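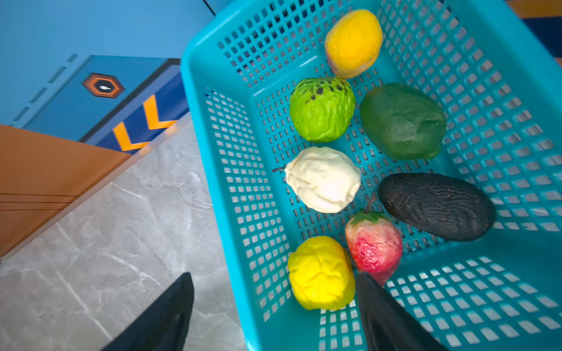
One reader of the draft release asked why the artificial fruit had been recorded by kind and not by color, given that children and adults alike tend to sort a basket by color first. The comment was received before the vocabulary was closed, and it led to the separate color field described under Fields. Kind remains the primary key.

Plarnness Artificial Produce Collection: Data Card

Summary

The Plarnness collection is a photographic inventory of artificial fruit and vegetables and of the baskets, bowls, and trays in which they are kept. It covers 600 individual pieces assigned to 38 kinds. The pieces were photographed in 223 arrangements, giving 2,071 photographs in the current release. Each photograph is accompanied by a record of the container and of the produce that can be identified in it.

The collection is maintained by the Plarnness office of Hamier. Vocabulary work was carried out jointly with Chantharasri, which also supplied the reference list of tropical fruit names.

Intended use

The records are suitable for studies of how household and classroom objects are named, grouped, and stored. They may also be used to prepare sorting activities, picture cards, and labels for storage shelves. The collection has been used internally to compare naming practice between offices.

The records should not be used as a guide to real produce. Artificial pieces depart from the real fruit in size, proportion, and surface. A piece that is recorded as a lemon may be as large as one recorded as an avocado, and wrinkled surfaces are common on kinds that are smooth in nature. No record supports a statement about ripeness, variety, or fitness to eat.

What the collection contains

Loose pieces, meaning single fruits or vegetables with no base or mount. Clusters such as grapes are recorded as one piece if the grapes are joined.

Containers, meaning the basket, bowl, tray, crate, or tub holding the pieces. Perforated baskets and solid tubs are separate values. Where the wall of a basket is pierced with small openings, as on the turquoise basket at the head of this card, the value is "basket, perforated" whatever the shape of the openings.

Surroundings, recorded only as far as the type of floor or surface under or beside the container. Marble-patterned floors are entered as "patterned, marble" without a statement of what they are made of. Walls, cabinets, and other furniture are outside the inventory.

Fields

record_id: a running number within the release. Numbers are not reused when a record is withdrawn.

arrangement_id: the number of the arrangement. Several photographs may share one arrangement.

container_type: one value from the container list.

container_color: the main color of the container, in everyday words. Turquoise is permitted as a value of its own and is not folded into blue or green.

kind: one entry for each piece that can be made out. The values are the 38 kinds plus "uncertain."

kind_alternative: a second value, used where two readings are equally reasonable. An orange-yellow round piece with a faint blush, for example, is entered as peach with apricot as the alternative. A lumpy bright yellow piece may carry lemon and quince.

color: the main color of the piece. Up to two further colors may be given, in descending order of area.

surface: smooth, bumpy, segmented, wrinkled, or mottled. More than one value is allowed.

attached_parts: stem, leaf, calyx, or none visible.

visibility: full, partial, or trace. Trace records are left out of the summary tables.

notes: free text, limited to one sentence.

Naming conventions

Names follow common American usage. Eggplant is used throughout, and aubergine is kept as a search term only. Custard apple was retained for green segmented pieces after a long exchange with Chantharasri, where sugar apple was preferred. Both terms will retrieve the same records. The two fruits are distinct in the market, but the artificial pieces do not allow them to be told apart with confidence.

Strawberry presented a different problem. Several red pieces have pale patches, a leafy calyx, and a stem that is long for the fruit. They are recorded as strawberry, with a note where the resemblance is incomplete. Recorders were instructed not to correct the manufacturer's coloring in their heads.

White and cream pieces with wrinkled skin were the most frequent source of disagreement. Some recorders named them as garlic, others as a pale squash, and others declined to name them. The value "uncertain" was adopted for these pieces in the current release, with the surface and stem recorded in full. Black elongated pieces are entered as eggplant, even where the texture is rougher than expected.

Recording procedure

Each arrangement was recorded from its photographs by two people working separately. Recorders began with the container, then entered the pieces in any order they found convenient. Pieces hidden under others were not inferred. A basket that seemed deep enough to hold a second layer was recorded by its visible layer only.

Differences between the two records were settled by a third reading. If the third reading did not settle the matter, the more general term was entered and the narrower one moved to kind_alternative. Color differences were handled more lightly: lime green and yellow-green, for instance, were both reduced to green, and the recorder's original wording was preserved in notes.

Known limitations

The balance of kinds is uneven. Avocado, lemon, and strawberry are well represented, while root vegetables are few. Leafy vegetables are nearly absent, as most of the sets obtained through Kemitz were sold as fruit.

Black and dark green pieces are harder to identify when they lie next to one another, and the share of "uncertain" values is higher among them. Users who train staff or students on the records should include some of these cases so that the difficulty is represented.

Size is not recorded. An earlier draft contained a size field with the values small, medium, and large, but recorders judged size against the container, and the same piece received different values in different baskets. The field was removed before release and will not be restored in that form.

Storage and care of the pieces

The physical collection is held at the Plarnness office in open baskets on low shelves. Pieces are wiped with a damp cloth and left to dry before they are returned. Solvents are not to be used on painted surfaces. Detached stems and leaves are placed in the envelope kept with the arrangement sheets and should not be glued back without an entry in the log.

Baskets borrowed for classroom use are to be returned with the pieces loose inside. Bags flatten the leaves of the smaller fruit.

Versions and corrections

The current release replaces the April draft. Changes include the separate color field, the removal of the size field, and the merging of two container values that had been used interchangeably. Record numbers from the draft remain valid.

Corrections may be sent to the Plarnness office with the record number and the proposed value. A correction to a kind should state which visible feature supports it. Accepted corrections are entered in the change log and take effect with the next release.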